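Hillovar Skills Laboratory
Thread · 8 posts

1/ The Hillovar Skills Laboratory has revised its guidance on suture practice pads for the coming term. This thread sets out the main points for trainees and supervisors. The full guidance is held at the laboratory desk. 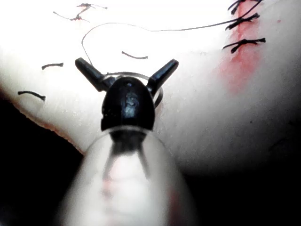 2/ Silicone pads remain the standard surface for all basic suturing sessions. Trainees should begin on a straight incision and stay with it until their supervisor has signed the first page of the practice record. Curved and branching incisions are reserved for the second block.

14 shares · 3 comments

3/ Each pad is issued to a pair of trainees for four weeks. The pair should write both sets of initials on the storage bag and leave the pad itself unmarked. Ink spreads in silicone and cannot be removed with the cleaning products we stock.

Pads should be stored flat. A pad that has been folded in a locker will keep the crease, and the two sides of the incision will no longer meet evenly.

4/ On needle entry: supervisors have asked us to repeat the advice given in June. The needle should enter at a right angle to the surface and follow its own curve through the material. Pulling upward on a shallow bite tears the silicone along the incision, and a torn edge will not hold the next stitch.

Where an edge has torn, move farther along the incision. Do not place a deeper stitch over the damage.

9 shares · 6 comments

5/ On thread: practice suture is issued in short lengths for a reason many new trainees will recognize after their first session. Long tails catch on instruments and form loops that tighten without warning. Lleucu James, who leads the introductory block, asks that trainees clear any slack before starting a knot and keep the short tail in view throughout.

Used thread and needles go into separate containers. Needles must never be left standing in a pad, including during a short break.

6/ On replacement: a pad should be returned when the incision no longer closes under light tension, or when the surface has split beyond the practice area. The laboratory replaced 71 pads last year. Most had worn out through ordinary use, and trainees are not charged for these. Please hand the old pad in at the desk when collecting a new one.

Requests for extra pads for home practice should be sent to Khang Kiều. Home pads are supplied without needles.

7/ Cleaning: wipe the pad with a damp cloth and mild soap, rinse, and allow it to dry fully before it goes back in the bag. Alcohol wipes dull the surface and should be avoided. A light dusting of cornstarch may be used on older pads that have become sticky. Powder should be kept away from the instrument trays.

11 shares · 2 comments

8/ The laboratory is open for unsupervised practice until 8 p.m. during term. Places at the benches must be reserved, and a reservation is released if the trainee has not arrived within the first quarter of an hour. Seren Harries will answer questions on the revised guidance. Comments on the practice record should go to Cledwyn Kemeys before the second block begins.

22 shares · 5 comments

Last updated: June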